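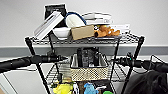
The shelf task, with both arms at the rack and the top tier still full.

Skolluden Robotics Club: autumn progress report to the Coppens fund

Period covered: start of term to the end of September

You asked for a plain account of what the grant has bought so far. The short version is that the students are learning a good deal and the robot is learning rather less.

The task in our application was to have a two-armed robot tidy a wire shelf of mixed household things. The club has recorded 973 attempts by remote control, against a promised minimum of 200 for the term. I would be careful with that figure. A large share were made by two or three confident drivers, and many repeat the same easy move with the cardboard box. We kept 202 after the students went through them and threw out the stalls, the drops and the ones where the operator gave up. More than 117 of those involve the box or the plush toys.

The bowl is the weak point. It is smooth and low, and it tends to sit close to other things. The application said the arms would handle "everyday objects of all kinds". I didn't write that sentence and I would not sign it now.

The Datetti training software runs, after a fortnight lost to installation. Its progress charts look splendid. They go up whether or not the arm picks anything up, and the students have stopped showing them to me, to their credit.

Spending is within budget except for cables. The second set of finger pads from Brastex has not been ordered. I want to see evidence that the pads are the problem before we pay for more of them.

Attendance on Monday evenings has held up better than I expected. The younger members mostly want to drive, and the sorting of recordings falls to the same few people. We now make everyone label their own runs before they get another turn.

Next term we propose to drop the promise of a public demonstration and test on three objects only, in positions the drivers haven't chosen. If the results are poor we will report them as poor. We ask that the second payment go ahead on that basis.

Club supervisor, Skolluden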